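October, bench 2, just after lunch

Budget morning! Sat down with Lucero and the Hultel quote and it's better than I dared hope. The arm controller, spare fingers and a second wrist camera come to 4000 all in. We practise on the old Dell towers, so the parts for the job itself cost us next to nothing. CPU and socket work again today.
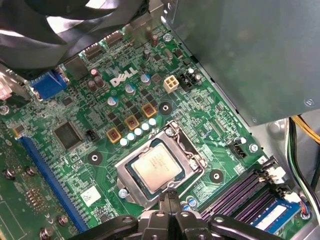
What I'd really like is money set aside for fingertips. Vichien has been through the order book and we got through 21 pairs last year, mostly the narrow ones (the Grestine pads wear far better, but they're dearer). If we buy them in one go the price drops to 1380 for the year, and then no more waiting on the post in the middle of a run. Lovely.

Still to ask Aldo: does the Hultel price include the mounting plate? Their page says one thing and the quote says another. Benedetta thinks our Adham plate will fit with new holes. Would save a fair bit.

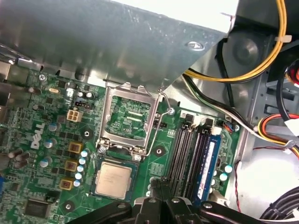

Could we put off the second camera until spring?
We could, but the bundle discount goes with it, so I'd sooner trim the spare cables and keep the camera in.

Nazareno wants the figures by four. Sending him the long version with the fingertips on a line of their own, and the plate marked "to check".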